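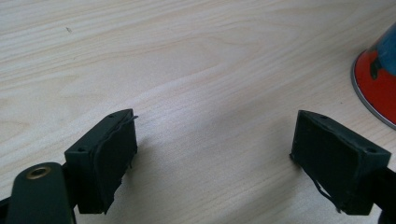
Care and Finish of Light Wood Tabletops in Shared Study Rooms
Student project report, Interior Materials course
Submitted by Didier Moulin

1. Background

The study rooms at Dornthorpe are furnished with pale wooden tables that are used throughout the day for reading, drawing and model making. Students had asked whether the present cleaning routine was suited to this kind of surface. The project was carried out over one term, beginning in September, and was limited to the tabletops. Legs, edges and fittings were left out.

2. Purpose

The project set out to compare two ways of looking after a light wood top in daily use, and to propose a short set of instructions that any user of the rooms could follow.

3. Method

Two rooms were selected, Thoroddsen and Adberg. In Thoroddsen the tables were wiped with a damp cotton cloth at the end of each day and dried at once. In Adberg they were dusted with a dry cloth and wiped damp only when a spill had been reported. The cleaning product in use, Rirnarine, was diluted in the same way for both rooms and was never applied directly to the wood.

Each tabletop was inspected every 3 weeks under the ceiling lights and again by daylight from the window. Pale wood with a slight gloss can be difficult to judge from above, and wavy or flame-like grain may hide a shallow scratch that runs in the same direction. The inspector therefore also looked along the surface from a low angle. Dark specks were wiped before being recorded, so that dust would not be entered as damage.

4. Results

Some 43 entries were made in the inspection log. Most concerned rings left by cups and pencil marks near the front edge. Rings were more frequent in Adberg, where spills had often dried before they were reported. The finish in Thoroddsen remained even, although a dull patch developed on one table where the cloth had been left lying overnight.

5. Discussion

The daily damp wipe gave the better result, provided that the surface was dried afterward. The comparison has limits – Adberg receives more evening users, and the log does not show how long each table was occupied.

6. Recommendations

Wipe along the grain with a well-wrung cloth, then dry.
Report rings and scratches on the day they are noticed.
Place a cutting mat under all model work.
Do not leave cloths or wet paper on the wood.

The inspection log is attached as Appendix A.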